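4.2 Workspace Rules for Shared Tabletop Cells

The site protocol adopted at Andosmont in May treats the tabletop as a controlled area whenever the arm is powered. Operators remain outside the reach of the arm while it is enabled, and objects may be placed or removed only after a protective stop has been confirmed at the control station. Tool speed during object handling is limited to 30 percent of the rated value. Cables that run along the wrist are inspected before each session, and any loop that could catch on an object is secured again. Warning labels on equipment must stay legible and may not be covered by mats or fixtures.

Two departures from the protocol used at Fajardo should be noted. Mixed object sets are permitted, provided that each item is listed in the session record, and an item lying across the table edge is to be moved inward at the next stop. Of the 41 sessions audited by Ongart, 3 lacked a complete record and were excluded from the analysis in Section 5. A typical working layout is shown in Figure 2.
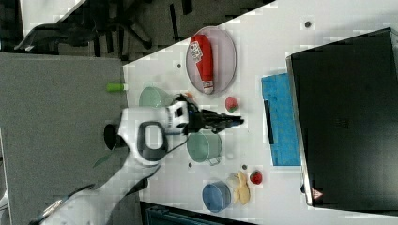

Figure 2. Two-finger gripper above the tabletop, between a strawberry and a pale green saucepan.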